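**【讨论】双手手持夹爪采集,你们的现场规范写到多细?**

---

**筷子归左筐** · 楼主

我在 Ilen 这边管采集现场,九月开始要把餐具分拣这一项的操作规范重写一遍。旧版是 Chiến Đặng 留下的,他写东西特别实在,可惜是给单人小团队用的,现在人一多,同一句话能读出好几种做法。

上个月验收退回来 65 条,我翻了一遍退回理由,夹爪掉电、跟踪丢失那些没什么好说,剩下的一大堆全是"摆放不规范""起始状态不明"。采集员跟我吵,说规范里根本没写什么叫规范。我回去一看,还真没写……

先把我草稿里的几条贴出来,大家随便骂:

1. 开录前三个筐必须全空,采集员低头看一眼筐底再按开始。
2. 台面每 300 条擦一次,换人时也擦。
3. 刀具刀刃一律背向操作者,夹取时只夹木柄。
4. 线缆从手腕外侧走,不许从台面中间横过去。
5. 双手夹爪交叉的动作直接作废重录。

第 3 条和第 5 条我自己最没底。现场大概长这样:
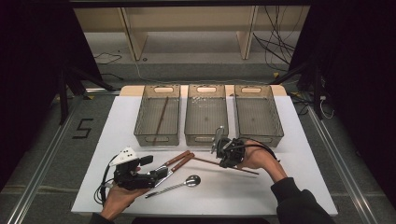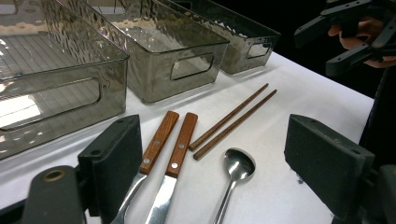
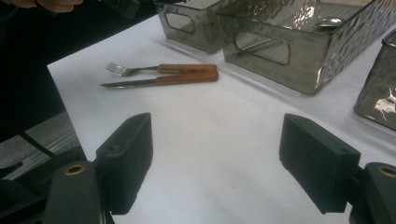
*三张都是餐具分拣这一项,白台面,后排烟灰色的筐*

---

**老高不加班** · 2楼

第 1 条我举双手赞成,但"低头看一眼"不够啊。你第一张图中间那个筐,靠里那头是不是有几点亮闪闪的小碎东西?我放大看了半天也没看出是什么。筐是半透明带纹路的,反光一多,人眼扫过去根本注意不到。我们这边是把筐拿起来倒扣一下再放回去,多花几秒钟,省得后面跟验收扯皮。

---

**筷子归左筐** · 3楼

嘶,你这么一说我也看见了。我也不敢说那是啥,明天去问。倒扣这个好,抄走了。

---

**anneli_l** · 4楼

我是 Anneli Lappalainen,在 Sallberg 做数据验收,中文写得慢,请包涵。

我想反对第 3 条的后半句。如果规定只夹木柄,模型就永远学不到别的抓法。我们收到过一批 128 条的刀叉数据,每一条都夹在柄的同一个位置,训练组看了很不高兴。安全的要求应该写给人的手,夹爪的抓取位置请尽量放开。

还有,规范里最好把"安全条款"和"数据条款"分成两章。混在一起的时候,采集员会觉得两种都可以商量。安全的那一章不可以商量。

---

**Gautam组_小田** · 5楼

楼上分两章我同意,放开抓取位置我不同意。

我们试过完全放开,结果新人什么都敢夹,夹着刀尖往上提,刀在半空打转,旁边还有另一只手。你们看第二张,两把刀并排躺着,右上角就有一只手握着另一把夹爪呢。这种距离下我宁愿数据单调一点。要多样性就用叉子勺子去多样,刀老老实实夹柄。

---

**anneli_l** · 6楼

那么可以用餐刀替代品,没有开刃的。我没有说请大家冒险。

---

**Gautam组_小田** · 7楼

没开刃的也有尖啊……而且换了道具,反光、重量都变了,训练组又要来找我。这个咱俩可能谈不拢,先放着吧😂

---

**夜班采集机** · 8楼

一线采集员路过,说几句干活的人的想法!

第 5 条求求了别写。双手交叉很多时候是自然动作,左边的东西要进右边的筐,右手正忙着,你让我怎么办,等着吗?你写作废,大家就会为了不作废去摆一个特别别扭的姿势,录出来像两个人在下棋。写成"夹爪本体不得相碰"就够了,碰了再作废。

第 4 条倒是真该写,而且要写得狠一点。第一张左边那把夹爪,黑线是顺着台面左缘绕下去的,这种走法我觉得挺舒服,手往前伸的时候不拽。最怕的是线搭在勺子上,一抬手把勺子带跑了,整条白录。我上周一晚上录废好几条,全怪线。

另外摆放那块你只字没提啊?退回来最多的不就是这个吗?

---

**筷子归左筐** · 9楼

被你抓到了,摆放这条我写了三遍都删了🤦

第一版是"随机摆放",结果大家的随机就是整整齐齐。你看第三张的刀和叉,平行躺着,柄的右端都快对齐了。第二张也是,刀跟刀平行,筷子跟筷子差不多平行。人手一放下去就会顺手摆正,这个毛病我自己也有。

第二版是给角度表,每条按表摆,采集员差点把我扔出去。

---

**老高不加班** · 10楼

角度表谁用谁知道,我们 Imetti 项目上用了一个礼拜就没人看了。后来改成"撒":把餐具拢在一起,离台面一拳高松手,落成什么样就什么样,只有掉出台面或者进了筐才重来。刀不参与,刀单独手放。录了 652 条,验收没再提过摆放的事。

---

**Gautam组_小田** · 11楼

撒这个好是好,吵死了,隔壁组来投诉过我们。而且勺子落下去老是扣着,勺口朝上的就少了,得隔一段时间补一批手放的。

---

**anneli_l** · 12楼

我支持撒。请在元数据里记录"撒"或者"手放",只要一个字段。以后查问题会非常方便。

关于起始状态,还有一个问题想问楼主:有一些任务是从中途开始的,筐里已经有东西。第三张图里大筐有一把勺子。单看一张图,我不知道它是做到一半,还是开始时就在里面。如果你的规范允许中途起始,请也做一个字段。第 1 条写"必须全空"就太绝对了。

---

**筷子归左筐** · 13楼

对对对,这个之前就是糊涂账!有人从半程开始录"补全"动作,也有人从头录,文件名还一模一样。验收那边看见筐里有东西就退,也不能怪他们。

我改一版:

- 安全条款单独成章,刀的摆放、线缆走向、"夹爪本体不得相碰"放进去。
- 刀夹柄,其他餐具抓取位置不限。(小田和 Anneli 先各退半步行不行)
- 起始状态两种:空筐起始、中途起始,开录前在平板上选。空筐起始的,先把筐倒扣一遍。
- 摆放两种:撒、手放,记字段,刀一律手放。
- 擦台面那条……300 条是不是太松了?第二张右边夹爪指垫旁边就有个小黑点。

---

**夜班采集机** · 14楼

太松了,换人必擦,中间看见就擦,抹布就挂桌子边上。别写数字,写了数字大家就真的等到那个数。

---

**anneli_l** · 15楼

刀夹柄,我先保留意见,可以接受试行一个月。字段名请用英文小写,不要用拼音,上次有一个字段叫 sa,我找了很久。

---

**Gautam组_小田** · 16楼

sa 是我起的,对不起🙏

---

**筷子归左筐** · 17楼

哈哈哈哈行。数字删了,字段名我今晚列个表发出来。第 5 条改完我先拿夜班那组试,有碰撞的话回来报。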